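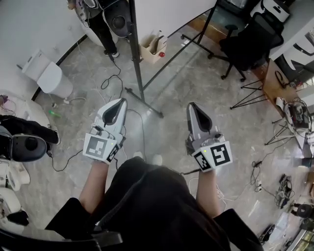
Washroom mock-up, floor area beside the toilet, with cables and stands still in place.

Lullance – Gimwood site
Progress report to the Bugti Fund, September 2022

1. Scope
The grant covers the fitting out and upkeep trials of one washroom mock-up at Gimwood. The period under report dealt with the floor, the wall services and the clearing of small items from around the toilet.

2. Floor
The grey marbled finish has been kept throughout. Its pale veining makes small light-coloured items hard to pick out, and the clearing sheet now asks for a second pass near the toilet base. Typical finds there are plugs and bottles; a green plastic bottle and a small white plug were both on the floor at the time of the first picture. Loose cables cross the same area. A fixed cable route along the dark baseboard has been drawn up and is awaiting approval.

3. Clearing trials
29 trials were logged against a target of 4 per working week. The log holds 2,801 item entries, of which 1,656 are complete from pick-up to put-away. The rest lack an end location and will be checked by hand. Small cardboard boxes remain in use as interim storage – lidded bins are on order from Katov.

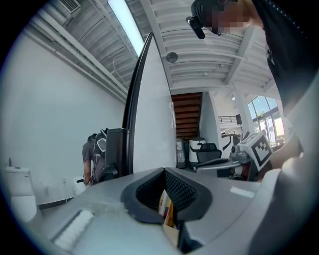 Photo: Lullance / Gimwood

4. Walls and services
The walls are plain white with a dark baseboard. Two small outlets sit low on the wall to the right of the toilet, just above the baseboard. Their height limits where a bin can stand, and the storage plan has been redrawn to leave them clear. The white pipes and conduits at the junction of wall and ceiling stay exposed for access. No boxing-in is planned under this grant.

5. Open points
Cable route: approval needed before further floor work.
Bins: delivery date not confirmed by Katov.
Log: hand check of incomplete entries to be finished by December.
Spending is within budget under all headings except storage, where a transfer from the floor heading is requested.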